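Anju Ahuja still starts her shift with a coffee and a look at the bench. What has changed in her four years at Vokow is the work that comes after.

The workshop refurbishes small desk and kitchen goods and sends out 300 orders on a busy day. Until January, every one of them was sorted by hand. Now a robot arm does the first pass, and Ahuja teaches it.

"I used to go home with my wrists aching," she says. "Now I go home with my head full of ideas! I lie there thinking, what if we turned the cup the other way?"

She had never programmed anything before. Tatu Urio, who runs the floor, gave her a laptop and a week to play, and she was hooked by the second morning (he had to remind her to eat lunch).

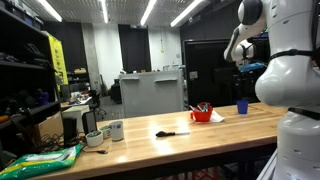

The sorting bench at Vokow, with the robot arm at right.

Urio is just as excited, though he's frank about the bumps. The arm got 97 percent of its picks right last month, and the rest landed on somebody's desk. "Pens are a pain. Cups it loves," he laughs. "But the people who know why a pick went wrong are the people who did this job for years. I can't buy that from a supplier."

No jobs have gone, he says, but two have new titles and better pay. Some of the crew miss the chatting that came with sorting side by side, and Ahuja does too. They've moved the morning break to half an hour, and she'd like to see it stay that way.

Next she wants to try bags. "Floppy, shiny, terrible things," she says. "I can't wait."

Related
Sandhu opens its night shift to trainees
Planovora: learning to code at 50
What 3,000 returned mugs taught one warehouse

Contact | © Tellbridge | Back to top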